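Odham councillors vote to extend landlord licensing to four more wards

Press release
Issued by Odham District Council
Aug 27, 2024

Private landlords in four more parts of Odham will need a licence to let out a home from next April, after councillors approved an extension of the existing scheme.

The decision was taken at a meeting of the full council and follows a public consultation which drew 923 responses. Most tenants who replied supported the plan. Most landlords were against it, and many of them said the fee should be paid in instalments. The council has agreed to this.

Licensing already applies in Kowalchuk ward, where it was brought in to deal with complaints about damp, broken heating and overcrowding. Officers have inspected 241 homes there under the scheme. In the majority of cases problems were put right by the landlord after a first letter, and formal notices were served in the remainder.

Under the new rules, anyone letting a house or flat in the licensed area will have to:

- hold a valid gas safety certificate and a current electrical report
- give tenants a written agreement and a contact number for repairs
- fit working smoke alarms on every floor
- allow the council to inspect the property during the licence period

Landlords who apply within the first six months will pay a reduced fee. Those who already hold a licence in Kowalchuk ward do not need to apply again for the same property, but must make a separate application for any other home they let in the new area.

An amendment to exclude landlords with only one property was debated and lost. Members who spoke for it said the costs would be passed on in higher rents. Members who spoke against said that tenants should expect the same standard from every landlord, whatever the number of homes they own.

The council also agreed that money raised through fees will be spent only on running the scheme. A yearly statement of income and spending will be published, and the first will cover the period up to the end of the next financial year.
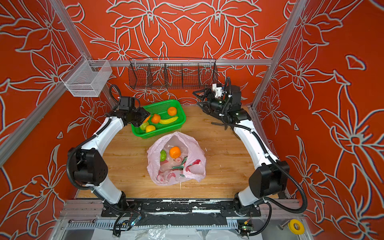
Shabnam Virk
Press Officer, Odham District Council

Applications will be handled online through the Jasport system, which the council already uses for taxi and street trading licences. Paper forms will be available on request from the main reception. Landlords who use a letting agent can ask the agent to apply for them - the landlord remains responsible for making sure the licence is in place.

Tenants do not have to do anything. The council will write to all addresses in the four wards before the scheme starts, and tenants who are worried about the condition of their home can report it to the housing team now.

Letting without a licence will be an offence once the scheme is in force.

Notes to editors

The full report, the consultation results and the record of the vote are on the council's website under Meetings and Decisions.

The consultation was run for the council by Lakik.

Interview requests should be made through the press office.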